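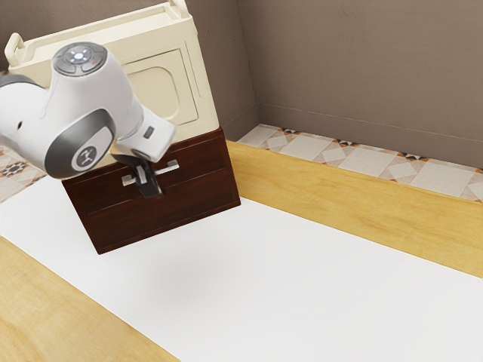 By Zinash Yilma
Robots at Home, March issue
Filed under: Chores, Simulation

Can it open a drawer yet?

Readers keep asking when a machine will put the laundry away. My usual reply is that I'd like to see one open the drawer first, every time, in a house it has never been in. I spent a morning with the people at Pistar to find out how far off that is.

Pistar is a small software shop in Hollirport. It doesn't build robots. It writes the programs that tell an arm where to reach and how hard to pull, and it tries most of them out in simulation before any real hardware moves. The picture at the top of this item comes from one of those simulated rooms. The arm has its two fingers on the metal handle of a brown wooden drawer, with a cream-colored section sitting on top of it. There is nothing else on the table.

Abrehet Zeleke runs the drawer work. She has been on it for three years, and she was patient with me when I said that seemed like a long time to spend on drawers.

"You open a drawer with your whole body," she told me. "You lean back. If it sticks, you wiggle it. If it comes too fast, you catch it with your hip. The arm has to get all of that from one grip on a bar."

The job breaks down into pieces that are dull to read about and hard to do. The arm has to find the handle. It has to come in at an angle that leaves room for both fingers. It has to close on the bar without shoving the furniture back, then pull in a straight line, or close enough to straight that the drawer doesn't bind in its box. Then it has to let go and back out without catching on anything.

In simulation, the team's current program gets through all of that 90 times in a hundred. That number is for bar handles. Round knobs are worse, and Zeleke would not give me a figure for them. Drawers with no handle at all, the kind with a groove cut under the lip, are on a list for later.

Why simulate at all? Mostly cost and wear. Pistar ran 700 drawer pulls overnight the week before I came by, with the furniture moved a little each time and the handle changed in size. A real arm doing the same thing would need a person standing next to it to push the drawer shut and pick up the pieces when something broke. The simulated one resets itself.

The trouble is the step after that. A drawer in a computer slides the way its numbers say it slides. A drawer in my kitchen slides the way it does because my late father-in-law hung it in a hurry and there is a potato masher lying crosswise near the back. Pistar has a test kitchen at Edudthorpe with real cabinets bought secondhand, and the success rate drops when the same program is moved over there. Zeleke said the worst failures are the quiet ones, where the fingers slip off the handle and the arm goes on with the rest of the motion, holding air.

The fix they are working on is to have the program check its own grip partway through the pull. If the force on the fingers drops off, the arm stops, backs up and tries again. It makes the whole thing slower. A pull I would do in a second took the arm in the test kitchen long enough that I looked down at my notes, wrote a line, and looked up to find it still going.

I also asked about the shop floor, where a lot of our readers work. The picture is better there. Wysocka, which makes storage units for repair shops, has let Pistar try its programs on a parts cabinet with 200 identical drawers. Same handle, same depth, same height off the floor from one day to the next. The arm does well with it. Zeleke thinks fetching parts from fixed cabinets is the first place this work will pay for itself, and that homes will come a good while later.

As for the laundry, opening the drawer is the easy part. Somebody still has to fold the shirt, and cloth is much harder to simulate than a wooden box. Pistar has no plans to take it on.

My own view after the visit is about where it was before, with a little more respect for drawers. If you run a shop with one kind of cabinet and a lot of trips to it, this is worth a phone call. If you are hoping for help with the dresser, keep doing it yourself for now. I would not put money down on any home machine on the strength of a video of it opening one drawer. Ask how many different drawers it has been tried on, and whether anyone was standing beside it – and ask what happens when one sticks.

Next issue I will be looking at dishwashers, loading only. If you have had an arm of any kind in your kitchen or your shop, good or bad, write in and tell me what it was asked to do and how long it took.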